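Re: [arm-learning] Does anyone get pick-and-place to hold up when the table changes?
Posted to the list by Haller, Thu 6 March

Sowa wrote:
> We trained on 119 demonstrations and it picks beautifully, right up until
> somebody changes the tablecloth. Then it grabs air with total confidence.
> Is anybody training on a messy background on purpose, or does everyone
> hang up a sheet and keep quiet about it?

We hung up a sheet for months, so no stones from me.

What you describe sounds a lot like our first policy on the Dustness task (pick up the small toy, put it down somewhere else, repeat until morale improves). It looked great in the demo video. Then a chair got moved behind the table and the success rate fell off a cliff. The policy had apparently learned a good deal about that chair and not much about the toy.

So we took the sheet down and changed three things.

First, we stopped collecting everything in one sitting. Same operator, same coffee, same light from the window, and you get a dataset that is really one demonstration with some noise on it. We now split collection across sessions and let the room do whatever it was going to do anyway.

Second, the start poses. We had been homing the arm between episodes like tidy people. Now each episode starts wherever the last one left off, plus a random nudge on every joint. The early part of the motion got uglier and the last few inches got a lot better. Hobby servos have enough slop that the policy needs to see itself being slightly wrong near the table and fixing it.

Third, we threw out the clever object crops and trained on the whole view, clutter included. This one I argued against, at length, and I would like that struck from the archive.
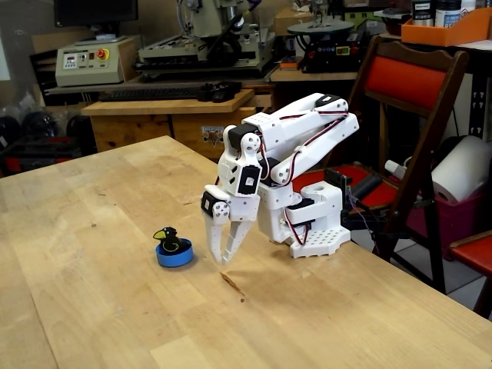
Training runs up to 900 episodes now, and the curve was still creeping upward when we ran out of patience. Your 119 may be plenty if they are varied enough. Ours were not, and adding more of the same did nothing except fill a disk.

What still fails: anything shiny, and approaches where one finger hides the toy from the camera on the way down. In the second case it stops just short, thinks it over, and closes on nothing. We tried a longer history window and it now thinks it over for longer.

On your other question, no, we haven't compared against the Sadwood baseline on the same arm. I'd want to see it run with the background changed between training and test before I believed either of our numbers. If you have the config handy, send it over and I'll queue it behind the current job.

Haller

Recent in this list
Gripper fingers: stiff, soft, or one of each?
Sadwood config won't load after update
Servo backlash and how much to care
Randomizing start poses without hitting the table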